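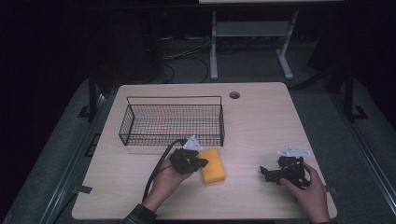
How much should I set aside for a pair of handheld grippers, beyond the sticker price?

Plan on the price of the pair plus a cushion for spare fingers, cables and shipping. I paid $2,653 for my pair and spent another $284 on extras in the first few months.

Home | Topics | Unanswered | Members | Sign in

Starting a small recording setup, what do I buy first?
posted by bonsu_bench

Hi all! I'm trying to get a budget together by March and I keep going in circles. I have a quote from Wiltero for the grippers, but it doesn't list a table, markers or anything to clamp stuff to. I've got $400 left over after the quote. Do I spend it on spares, or on a decent table and rails? It'd be simple tabletop tasks, tidying and wiping, that kind of thing.

plirngate_pat
Table first, if yours wobbles. I bought a used one and put the savings into cables (you'll want longer ones than you think, trust me). Also ask Wiltero whether the finger tips are sold separately. Bellov made me buy the whole jaw, and I'm still grumpy about it.

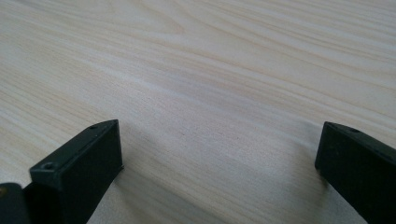 Gripper fingers over the bare tabletop

mudroom7
just buy used

slowcrank
I'd split it. My rails and posts came to way more than planned, $1,112 all in, so price those before you promise anybody a number. Get one set of spare fingers and keep the rest for shipping. And get the quote in writing, mine went up between January and the order!

Contact us | © Plirngate Help Boards | Back to top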